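Ticket: Plorkell Hoops stats tracker double counting rebounds
Product: Plorkell, league plan
Status: Reopened

Hi again! So I run the box scores for our rec basketball league (the Hollis gym one, we play in the evenings) and the rebound thing is back. I closed this in November thinking the update had fixed it, and for a few games it looked great. Then last night our backup center finished with 77 rebounds, and I promise you he is not that guy.

What I've tried so far: logged out and in, cleared the cache on the tablet, deleted the Rerkevwood roster and typed the whole thing in again (never again, please). Same result. Points and assists are fine every time, it's only boards.

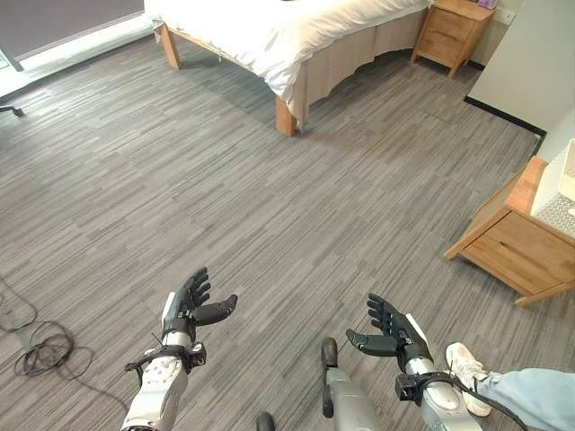
Scoring and Live Stats

OK, more info, as your form asked for it. It happens when 2 of us are scoring the same game on separate tablets and one loses wifi. When it reconnects, it sends all its rebounds again, and I think it does that every 30 seconds until somebody hits End Quarter. I watched the team total climb during a timeout with the ball sitting dead on the sideline!

Update, 9:40 pm: tried a pretend game against Plendness with only my tablet logged in. Turned wifi off, turned it back on, no extra rebounds. Added the second tablet and there they were again, so it's definitely the pair.

For now we're keeping boards on paper. Could you roll back the season totals for me? The league page says we have 700 team rebounds and playoff seeding uses that as a tiebreaker, so the other coaches are getting a little loud about it.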